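Mapplebeck Sorting Bins: Gallery
Compiled by Hoi-yan Ko. Last revised June 2026.

The pages in this set cover the open-topped metal bins used on the mixed-item bench at Mapplebeck, along with the kinds of small objects that go into them. The bins are plain gray metal, used in pairs, one behind the other. They replaced the Gurker plastic trays in March, after the trays began to crack at the corners. Notes under each heading are short and cover material, condition and handling only. Stock numbers are in the Arkmont register and are not repeated on this page.

Bin walls
Thin sheet, upright, flared outward toward the top. The flare gives a few extra degrees of clearance when an item is lifted from against a wall. It also means the bins nest for storage -- up to 8 in a stack before the lowest one starts to bind.

Bin floor
Bare metal. Scratches and pale scuffs build up quickly and are not grounds for replacement. A dent deep enough to stop a cup from rolling is. Check with a straightedge, corner to corner, both diagonals.

Discolored patches
Both brownish and yellowish stains turn up on the inner back walls. Mohandas Thevar tried two cleaners on them in March with no change in either color. They do not transfer to the items and can be left alone.

Mixed load
A mixed load is meant to combine shapes that behave differently on a flat floor: something blocky, something round, something with a hook or an angle to it, and at least one item that is hard to see against gray. Items go in without being arranged. If two of them end up touching, they stay that way. 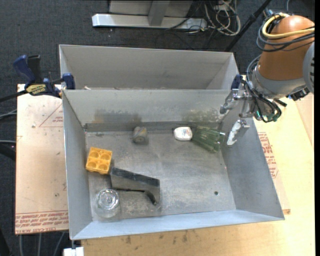
Color matters less than people expect when a load is made up. A bright yellow-orange piece is easy to find at any angle, and so it tells you little about the lighting over the bench. Clear and translucent pieces tell you a good deal more, as the metal shows through them and the highlights move with the lamp. Chathurika Abeysekara asks for one of each in every load, and the current sheet follows her request.

Clear cup
Colorless, glass or plastic depending on the batch. Wipe before use; fingerprints change the highlights. Glass cups are marked in the register and are never stacked.

Green tumbler
Translucent, ribbed lengthwise. The ribs slow a roll but do not prevent it. Stored on its side with the others of its type.

Egg carton block
Yellow-orange, four round recesses, two by two. Very light. Replace when the edges of the recesses go soft.

Angular bracket
Dark gray and black, long body with a hooked tip. The tip catches on cloth and on other brackets, so these are kept one to a bag.

Small white container
Rounded rectangle with faint reddish and gray print on top. The print is worn and should not be used to tell which way the container faces. Diarmuid Mac an tSaoi has 60 unprinted blanks on order from Zultska.

Mottled cylinder
Gray-brown, small, rounded at the end. Close in tone to the bin itself and the item most often left behind at the end of a shift. Look along the back wall before signing the bin off.

Returns
Empty both bins, front one first. Items go back to shelf 5 in their own bags. Questions about the register go to Rajeshwari Thomas, extension 897.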